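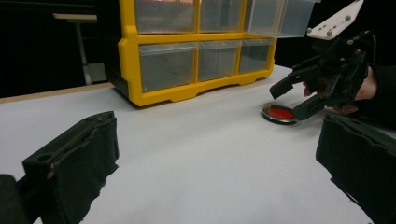

Zellby Nine-Drawer Carry Organiser, yellow
Kirkport Workshop & Home / Storage / Small parts
Item 488
Price: £40 including VAT
In stock, usually sent the next working day

The makers call the Zellby "the last small-parts storage you will ever buy". We have heard that before, mostly from firms that bring out another one the following year. What you get is a yellow plastic frame with a grid of nine clear drawers, a black lid and a carrying handle on top. It does a fairly ordinary job fairly well, and at this price we would want it to.

We agreed to stock it after keeping one on the packing bench for a winter. Some of the makers' claims held up and some we have left off the page.

What it is good for

Screws, washers, fuses, beads, buttons, sewing machine feet, pen nibs, spare keys, the odd bits from a model kit. Anything you would otherwise keep in a jam jar and tip out to find. You can tell more or less what is in a drawer without opening it, although clear plastic stops being quite so clear once it has had a few months of steel screws sliding about in it.

It is less good for anything long. The leaflet has a line about "pencils and brushes". Take a ruler to your brushes before you believe it.

The drawers

Drawer fit is where cheap organisers give themselves away, and we would not claim this one is perfect. The drawers slide freely, a bit too freely for our taste, and they do not click home. Push one in carelessly and it can end up a little forward of the others, as with the right-hand ones in the middle and bottom rows in the photo on the white board. Everything in there is empty, too. Put some weight in and the drawers tend to stay where you leave them, but if you like things dead flush you will be nudging them with a thumb.

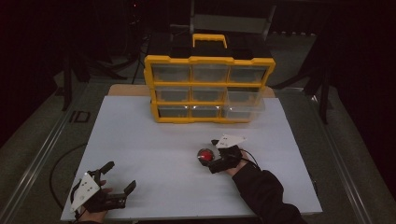
Drawer size is worth a thought before you order. People tend to assume that nine drawers means nine of the same, then fill them in whatever order the packets come to hand. We would put the bulky stuff in first and see what space is left. Seen from the front and slightly above, the top row looks the roomiest and the bottom row the narrowest, so please go by your own parts and a tape measure, and ask us if a few millimetres matter. The little red ball on the board next to it is the kind of thing we would keep in a drawer like these, mainly to stop it rolling off the table.

The handle

"Take your workshop anywhere," says the box. Well – take it from the shelf to the table. We carry ours about the building by the handle and have had no trouble, but the drawers have no lock and nothing holds them shut if the unit tips forwards. Do not swing it. For the van, we would sooner sell you the Gerkholm case with the hinged front, a duller object and a heavier one, but it stays closed.

Labels

None supplied, despite what an early version of the carton said. Ordinary sticky labels hold well enough on the drawer fronts. Masking tape and a marker also do the job and peel off more cleanly. The Figueroa label sheets we list elsewhere are fine, though we would not pay extra for them on this account.

Claims we have not repeated

"Shatterproof." We asked what test this was based on and did not get an answer.
"Stackable." One on top of another, with a raised handle in between? We could not get it to sit in a way we trusted.
"Professional grade." No idea what this means for a set of drawers.

Details

Frame: plastic, yellow
Lid: black, with yellow carrying handle
Drawers: nine, clear, in a grid of three by three
Labels: not included
Dividers: not included, and none made for it as far as we know
Cleaning: warm water and washing-up liquid. Keep it out of the dishwasher

Questions we get

Can I buy a spare drawer?
Not at the moment. We have asked for them twice. If yours arrives with a cracked one we will replace the whole unit.

Does it come in another colour?
The catalogue says so. We have only ever been sent yellow.

Can it be screwed to a wall?
There are no fixings in the box and we do not advise drilling the frame.

Returns

Send it back within 40 days if it does not suit, drawers emptied first please. Damaged in the post: a photo of the carton and the drawer is enough.

Page checked by Sarmīte Luik, December 13, 2019. Next delivery due in January.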